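Best lighting for a long corridor next to an open stairwell?

Sumavden Home & Building Help > Lighting

Mylene Ocampo
Hi all! We just took over the upstairs and downstairs of an older building and the corridor is so gloomy by late afternoon, especially now that it's December. There's one old tube light in there and it buzzes. The ceiling is the corrugated panel kind, so my brother says recessed lights are out. Do I just add more tubes or is there something nicer? Budget is 300 for everything, and I'd love to keep it simple.

Ivar Solheim
More tubes. Cheap, easy, done. Get LED ones and the buzzing goes away.

Princess Mercado
We went through the same thing at our place last year, so I'll tell you what I'd do (and what I'd skip!).
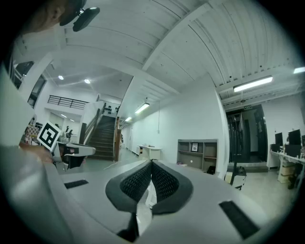

Tubes are fine in a corridor as long as you space them out properly – ours were too far apart at first and you walked through a dark patch every time. I also wouldn't feel stuck with one kind of light for the whole building. We have fluorescent tubes on the white corrugated ceiling, and then two round recessed lights over the open part, and the mix doesn't bother me at all. The stairs are what I'd worry about more. Dark treads just eat the light, so stand at the top in the evening and see if you can make out each step before you buy anything. I paid some 90 for the last batch of tubes, and swapping them took me one afternoon with my cousin Florante holding the ladder.

Mylene Ocampo
Thank you both! Going to try the stairs test tonight.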